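Brerstead Harriers forum > Track & Field > Coming back from a calf tear

maltew_80
Physio cleared me for easy running in March! Anyone raced the Cirkgate 2,000 off a short build-up?

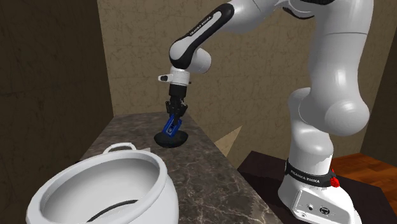 Reply 2 — hfroehlich
Brilliant news Malte!! I did it last year on three weeks of jogging and loved it. Go for it — the atmosphere on the back straight is magic.

Reply 3 — Ki_JH
Can't agree, sorry. Calves hate spikes. I'd wait for the Grismont 4,000 in flats, it's a ripper of a course.

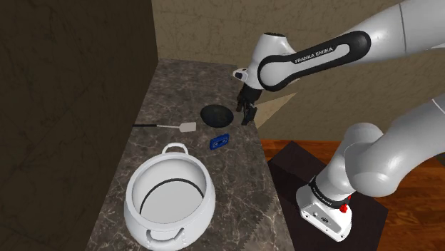 White pot on the stone benchtop

Reply 4 — hfroehlich
He could run Cirkgate in flats too!

Reply 5 — maltew_80
Flats it is, then. Entered both, can't wait!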